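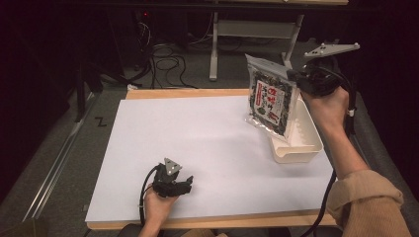

Dance history tends to get written from the big stages down, so it's a joy to open a book that begins in a parish hall in Finenwood, with the chairs pushed back and a fiddle slightly out of tune. Skarkedance: Steps from the Broltodley Valley gathers 14 essays by former students of the valley's evening college, and the best of them made me want to clear the living room.

The opening chapters follow the dance itself, a fast, stamping thing for 23 pairs (the old rule is strict on this, though small villages cheated). Then comes a wonderful run on the families who arrived from Marín to work the slate and brought their own turns and claps with them. You can hear the two styles rubbing along!
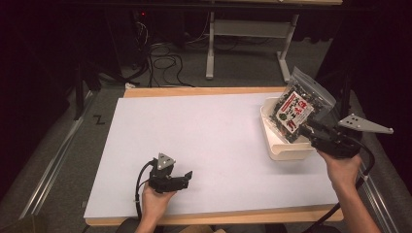

One of the contributors told me that the hardest part was getting the steps onto paper, as every village swore its neighbours had them backwards. The editors printed both versions side by side, and quite right too.

I loved the chapter on shoes. It runs to 19 pages, takes in nails, borrowed boots and a long quarrel over heel height, and never drags.

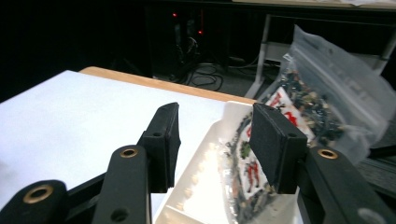 Printed snack packet in a shallow white tray.

If there's a gap, it's the music. Only 2 tunes are written out in full, and I'd have gladly swapped a few of the parish accounts for more.

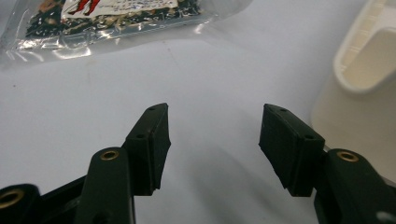
A reader from the lower valley feels the same, and writes that her grandmother's tune, the slow one played while the coats were being found, isn't in there at all. A second edition is planned for October, and the editors are still taking tunes at the college office, hummed or written down.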